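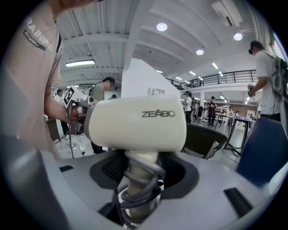 Quick one, no time. Furniture shuffle at Jeltier, day 2. Blue chair and the mesh one are staying, I dont care what anyone votes.

Still want a proper rug. Shelves are fine. Walls white, whatever.

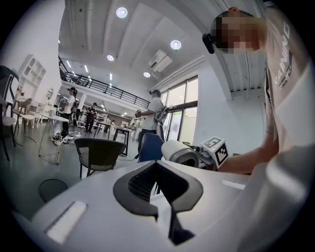
Boychuk says mesh chairs wreck your sweaters. Noted, ignored.

Next up: cables off the floor, trash out, pick a spot for the round table. Then lunch!! Probaly tacos.
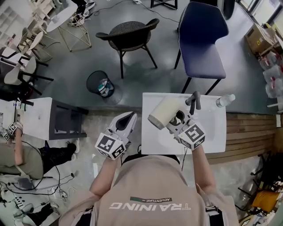
Skutia: keep the slatted bench, pls

Cillis: bench yes, rug no

4 shares

Last updated October 26, 2023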